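Open Day Walkthrough – Demonstration Floor Checklist with Comments

Site: Cerodeo, ground floor demonstration room
Event: October open day, hand-held gripper demonstration and arm demonstration
Walked by: Renu Bajpai (safety), Lino Cirillo (demonstration lead)
Copy to: Michalis Gavalas, Vangelis Drakos
Timing: Tuesday, first pass before doors, second pass during the 2 p.m. session

Key: OK = acceptable as found. FIX = correct before next session. NOTE = no action, recorded for next time. N/A = does not apply.

1. Entrance and sign-in

1.1 Visitor list at front desk – OK
1.2 Badges handed out and worn – FIX
The Stergiou group came through the side door and were in the corridor before anyone gave them badges. Side door should be on exit-only from opening time.
1.3 Exit route from demonstration room to parking lot clear – OK
1.4 Exit sign lit – OK
1.5 Evacuation talk given at start of session – OK
Vangelis gave it in the corridor. Hard to hear at the back. Give it inside the room next time.

2. Arm demonstration (Irnon cell, room B)

2.1 Guard door interlock tested – OK
Opened the door with the arm moving at reduced speed. Arm stopped. Reset needed the key, as it should.
2.2 Emergency stop at operator position – OK
2.3 Emergency stop at visitor side – FIX
Works, but a banner stand had been put in front of it. Banner moved during the walk. Mark the floor so the spot stays clear.
2.4 Speed limit set for visitor sessions – OK
2.5 Standing line 600 mm from guard – FIX
Tape is lifting at the corner nearest the window. Replace the full run, do not patch.
2.6 Key held by operator only – OK
Held by Filippos Margaritis all day.
2.7 Cell log filled in – NOTE
Cycle counter read 897 at first pass. No reading was entered after the last session, so the day's total is missing.

3. Hand-held gripper demonstration (room A)

3.1 Operator briefed and signed off – OK
3.2 Harness straps checked by a second person – OK
Lino checked the straps and buckles before each session. The shoulder strap had crept down by the end of the first one and was tightened. Add a strap check at every changeover.
3.3 Table stable, does not rock when leaned on – OK
3.4 Work objects free of sharp edges – OK
3.5 Marker plates clean and firmly attached – OK
3.6 Glare on work surface – NOTE
The white top is glossy and throws back a bright patch on one half. The operator said it did not bother them. Michalis would like to know whether it affects marker reading, so please try a session with the overhead light dimmed and report back.
3.7 Items on table not needed for the task – NOTE
Vase of artificial flowers on the far left corner. It is outside the working area but within reach of the left gripper at full stretch. Reception asked for it to stay for the open day. Take it off for normal work.
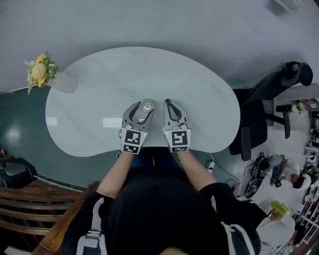

Item 3, room A. Operator at the table with both grippers, small gray cylindrical object held in the left.

3.8 Chairs clear of the operator – FIX
A wooden chair beside the operator is too close on the left. Anyone stepping back and turning could catch a leg on it. The black office chair on the right has an arm toward the table edge and should be pulled away as well.
3.9 Power strip and cables – FIX
White power strip on the floor to the right of the table, with black cables running across the floor from it. There is also a black bag beside it. This is the main finding for the room. Run the cables along the wall or fit a floor cover, and keep bags in the storage closet.
3.10 Floor condition – OK
Light gray floor is polished. No spills at either pass. Ask cleaning not to wax before the next open day.
3.11 Seating for people waiting – NOTE
People were sitting on the right side of the room, the same side as the power strip. Move seating once the cables are dealt with, and keep a walking lane open from there to the door.
3.12 Loose items on stools – FIX
Lime-green box on the round white stool. Put it on the shelves. Stools are for sitting.
3.13 Visitors trying the grippers – OK
One at a time, Lino standing next to them. Visitors did not wear the harness. Keep it that way.
3.14 Finger pinch warning given – OK
Given verbally. Two visitors asked how hard the jaws close and there was no figure to give them. Lino to measure and add it to the handout.

4. Batteries and charging

4.1 Charging done outside visitor area – OK
4.2 Spare packs in closed box – OK
4.3 Charger inspection tag in date – FIX
Tag on the Ukton charger is unreadable. Replace tag and check against the register.

5. First aid and fire

5.1 First aid kit stocked – FIX
Short of adhesive bandages.
5.2 Extinguisher in place and pin sealed – OK
5.3 First aider on shift – OK
5.4 Hot work – N/A

6. Visitor numbers

6.1 Group size in room A, limit 5 plus staff – FIX
The limit was passed for a few minutes in the 2 p.m. session, when the room B group finished early and came across. Vangelis to hold groups in the corridor until the previous one has left.
6.2 Children accompanied – OK

Actions

Cables, power strip and bag, room A (3.9) – Lino, before next session
Chairs and stool, room A (3.8, 3.12) – Lino, same
Floor tape and stop button marking, room B (2.3, 2.5) – Filippos
Side door and group control (1.2, 6.1) – Vangelis
Charger tag, first aid kit (4.3, 5.1) – Renu
Glare trial (3.6) – Lino, report to Michalis

Room A not to be used for visitors until 3.9 is closed. Room B can run once the tape is down.

Signed: R. Bajpai, L. Cirillo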